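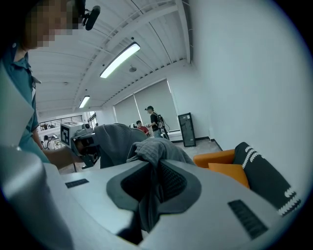
Closer to home: how Rindavwood is rethinking community rehabilitation

For many patients, the most difficult part of a stay in hospital begins on the day they leave it. A hip has been repaired or a stroke treated, and the ward has done its work, but the slow business of learning to climb stairs, hold a kettle or walk to the shops has barely started. In Rindavwood, where the district hospital serves a wide and largely rural area, that second stage of care has long depended on where a patient happens to live.

A review carried out for the local health partnership found that patients in the town itself were usually seen by a physiotherapist within 8 days of discharge. Those in the outlying villages could wait as long as 40. The review described the difference as unacceptable and asked for a new model of rehabilitation to be in place before the following winter.

The partnership's answer is the Fidon programme, which takes its name from the former cottage hospital where the first team was based. Under the programme, physiotherapists, occupational therapists, speech and language therapists and rehabilitation assistants work as a single service, with one referral form and one waiting list. Previously each profession kept its own list, and a patient recovering from a stroke might be assessed three times before treatment began.

Two centres

The service now runs from 2 sites. Fidon itself has been refurbished, with a gymnasium on the ground floor and a practice kitchen in what was once the matron's office. The second centre, at Marwat, occupies part of a health centre which already housed a general practice and a pharmacy. Both are open from 8 in the morning, and Marwat offers evening appointments for patients who have returned to work.

Staff also visit patients at home during the first weeks after discharge. Assessments made in a person's own kitchen or bathroom are regarded as more reliable than those made on a ward, where the floors are level and help is within reach of a bell. A therapist may find that a patient who walked well in hospital cannot manage the step at the back door, and can order a rail the same afternoon.

Bus services remain a concern. Marwat is well placed for the eastern villages, but residents of Hitia, in the north of the district, must change in Rindavwood and may spend most of a morning travelling to a session of less than an hour. The partnership has agreed to hold a weekly clinic in Hitia and is in discussion with the county over the timetable.

Beds and budgets

The programme has not been free of controversy. Part of its funding came from the closure of a rehabilitation ward at the district hospital, a decision which drew objections during the public consultation. In all, 101 written responses were received, the majority of them opposed to any loss of beds. Several came from relatives of older patients, who feared that people living alone would be sent home before they were ready.

In response, the partnership made a number of changes to its original proposal. A small number of beds were retained for patients who need nursing care overnight, and the closure of the ward was delayed until the home visiting team was fully staffed. Discharge plans must now be agreed with the patient and, where appropriate, a family member, and a named therapist must be recorded before transport is booked.

Recruitment proved slower than expected. Speech and language therapists were particularly hard to find, and for several months the service relied on temporary staff. The partnership has since introduced training posts which divide the week between the hospital and the community centres.

Measuring progress

Figures on waiting times are reported to the partnership's board each quarter, together with readmissions and the results of a patient questionnaire. The most recent report showed shorter waits across the district, although Hitia continued to lag behind. It also noted that more patients were completing their full course of treatment at Marwat than at Fidon, a finding which is to be examined further.

A full evaluation will be presented in February. It will consider whether the weekly clinic in Hitia should become permanent and whether the service should accept referrals directly from patients without a letter from their doctor. Residents may submit comments in writing or at the reception desk of either centre until the end of the month before.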